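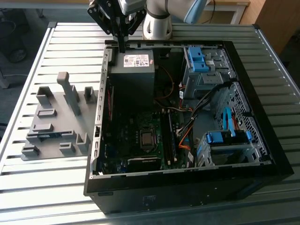 Computer Hardware Service, Unit 3: Opening a Desktop Tower and Identifying the Power Supply
Course notes, Thandeka Zulu
Revised 20 August 2021

Scope

These notes cover the inspection of a desktop tower before any part is removed. Removal and refitting of the power supply are in Unit 4. Read the safety sheet from Unit 1 before the bench session.

Preparing the case

Shut down the machine, switch off the supply at the rear and pull the power cord. Press the front power button once with the cord out, so that charge left on the output side is drained. Lay the tower on its side with the removable panel facing up. On most cases the panel is held at the rear edge by thumbscrews or Phillips screws and slides back a short distance before it lifts.

Connect the wrist strap to bare metal on the chassis. Painted surfaces do not make a reliable contact.

Do not open the power supply itself. The capacitors on the input side can hold a dangerous voltage after the cord is removed, and no work in this course requires access to them.

Layout of the interior

The power supply is a closed metal box fixed to the rear wall of the case, either at the top or at the bottom of the upright tower. The motherboard is fixed to a tray parallel to the side panel. Drive cages are normally at the front. In older and mid-range cases the drives are held by colored plastic latches or brackets and come out without tools.

Record the position of every cable before disconnecting anything. The groups to be noted are:

Main board power, 20 or 24 pins
Processor power, 4 or 8 pins, usually near the processor socket
SATA data cables, flat and narrow, often in a bright color
SATA power, a wider connector than the data type
Front panel leads, thin single wires to a pin header

Cable color has no fixed meaning for SATA data. An orange cable and a blue cable do the same job. Color does carry meaning on the older type of power harness: yellow is +12 V, red is +5 V, orange is +3.3 V and black is ground. Many newer supplies use black insulation on all conductors, and the connector position must be used instead.

Reading the label

The label gives the input range, the rated current on each output and the total power. Certification marks are printed on the same label or beside it.
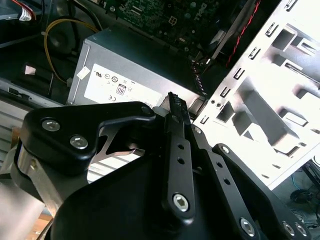
Fig. 2. Power supply label with UL and CE marks and the "80" efficiency logo. Output wires leave at the right-hand end.

UL and CE marks relate to safety and regulatory conformity. They say nothing about output power. The 80 PLUS program concerns efficiency, the ratio of DC output to AC input at stated loads. A unit delivering 550 W at 88 percent efficiency draws 625 W from the wall, and the difference of 75 W is lost as heat inside the unit.

The total power figure is not the sum of the individual rails. The +3.3 V and +5 V outputs usually share a combined limit, printed in a merged cell of the table. Use this limit when checking a replacement - adding the two currents separately will overstate the capacity.

Bench task

Work in pairs. Copy the output table from the label into the worksheet, mark the combined limit and sketch the cable routing from the supply to the board. Leave all connectors seated. Hand in the worksheet before starting Unit 4.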